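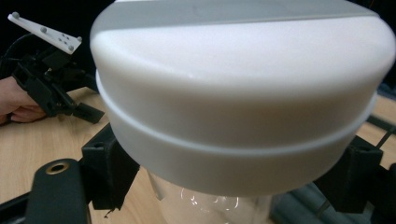
Students in the Drolton robotics club have passed the halfway mark in a project that asks them to record everyday tasks by hand so a robot arm can learn them later.

The club meets at Vilora, a community workshop, and has 40 members in grades nine through twelve. Since September they have logged 1,673 recordings. Most are of kitchen and desk jobs, such as handling containers with lids, moving cups and sorting pens.

Club adviser Anong Noiphan said each student does a turn with the hand-held gripper and then a turn at the computer, labeling what was recorded. Clips in which the gripper slips are kept and tagged.

"They want to throw out the bad ones," Noiphan said. "I tell them to leave those in and write down what went wrong."

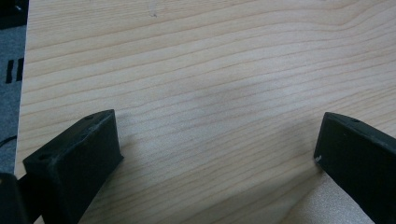
Do students need to know how to code to join?
New members start on the gripper and learn the labeling software in their first few weeks. Coding comes later, for those who want it.

The software, called Lirkel, was written by two former members. It sorts clips by task and flags any that are too short. So far it has flagged 126, and students are going back over them one at a time.

Training on the arm itself is set to begin once the container set is finished, which will take roughly 524 more recordings. The club then plans to enter the Tsegaye Challenge, a regional contest for high school teams. Entry forms were turned in on 11/1/20.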